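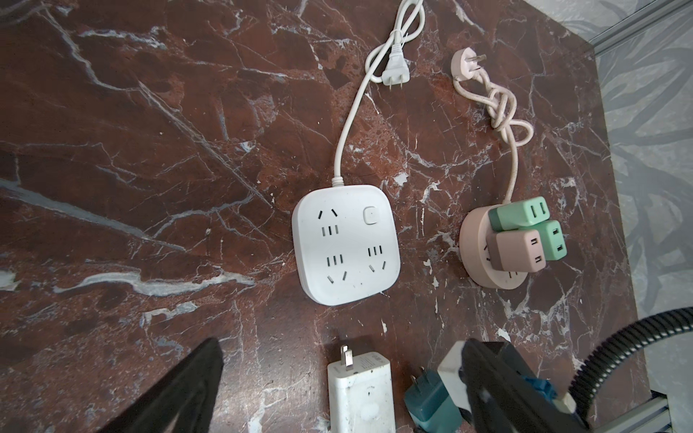 3 min read

gultham-plugs: read me first

Hello! I'm Malathi, and I look after the plug and socket part of Gultham, our set of recordings of a robot arm trying to do small jobs around the house. My partner asked me at Christmas whether the thing could tidy the drawer where all our chargers live. I said "not yet", then spent February and a good deal more of the year finding out how far off "not yet" was. These notes cover what's in the folder, what you can sensibly do with it, and where it falls flat.

What's in it

There are 900 recordings in this release. Each one has the wrist camera video, the joint positions, how far open the gripper was, and a one-line instruction in plain English ("put the white charger in the power strip", that sort of thing). Of those, 428 end with the job done as asked. I've left the other ones in on purpose, so please don't email to tell me the robot drops things. I know it drops things!

The items are ordinary: a square white power strip, a round pink one, plug adapters in mint green, teal and a dusty pink, chargers, and cords that get themselves into knots. Some of it is scuffed and grubby. We kept it that way, as my own extension leads look far worse.

How it was recorded

A person drove the arm by hand for every recording. Xolani Buthelezi did most of the driving and Pallavi Tyagi wrote the instructions and checked the labels afterwards (twice, bless her). The worktop is reddish-brown marble with a lot of white and grey veining, and pale cords on pale veins are a proper nuisance for anything that has to find the edge of a cord. If your model does well on plain desks, try it on ours before you tell your boss.

So can it do the chore?

Bits of it. Picking up a chunky adapter is fine most days. Getting two flat prongs into two flat slots is much harder than I expected, and I expected it to be hard. The fingers are big compared with a plug, so by the time they're near the socket they often hide the very thing you want to see. People do this by feel, wiggling until it goes in, and our arm doesn't have much in the way of feel.

Cords are worse. We trained a small baseline (Petridis, in the models folder) and it will happily grab a cord and pull, which makes the knot tighter. I have no fix for this. Hjørdis Boström has been working on loosening a loop before pulling and may put something up in the spring.

Would I let it loose on my chargers drawer? No. Would I let it fetch me an adapter off the table while I make tea? Maybe, if I wasn't in a hurry.

Things to watch out for

Nothing was plugged into the mains during any recording. Please keep it like that if you repeat this at home or at work.

There are slots and prongs of more than one shape, and they don't all go together. A few instructions ask for a pairing that can't work. These are tagged "no_fit" and the right answer is to leave it alone.

The time stamps in the first batch drift a little. Use the frame index instead.

Instructions are in English only for now.

Using it

Unpack everything into one folder and run check_files.py before anything else. It takes a few minutes and tells you if a download went wrong. The train and test lists are in splits.txt. Please don't shuffle them, or we can't compare numbers.

Free for research and teaching. If you want it for a product, write to Amirhossein Moradi first, he's friendly.

Last changed October 10, 2020: fixed the labels on the mint green adapters.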